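About us

Pakport began in April, eight years ago, with one long table, a kettle and a great deal of packing tape. Widad Zein had been sending pottery across the country for friends, and Lionel Le Goff kept telling her that other small makers would happily pay for the same care. He was right, as he likes to remind us! We now pack for 162 studios and home workshops, from potters and candle makers to a lovely couple who turn salad bowls.

There are 11 of us these days, and we still do everything at the table, one piece at a time. We like a wooden top with a bit of grain and a rounded corner or two - kinder on sleeves and hips - and we like plain white walls behind it, so that your eye stays on the thing you're wrapping. A short, chunky piece with a hole through the middle gets its centre filled first, then a snug layer around the outside, and only then does it go near a box.

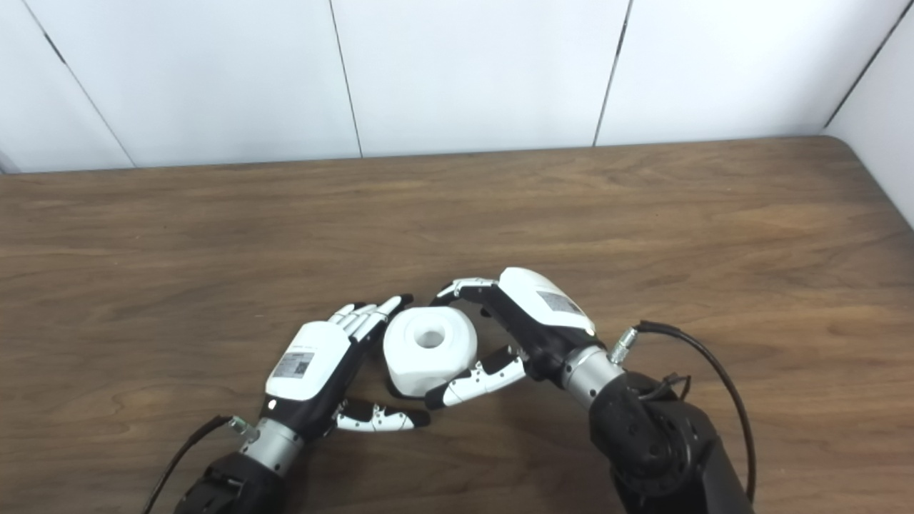 Pendo Mfinanga wrote to us that she had given up posting her candle holders altogether before she came across our little shop, and that her customers now keep the boxes. We were very chuffed with that, and the letter is pinned up beside the kettle.

If you make things and dread the post office, please drop in or give us a call. Weronika Brzozowska looks after new makers and will gladly talk through sizes, padding and postage with you. We take orders of up to 776 pieces, and a single mug is just as welcome.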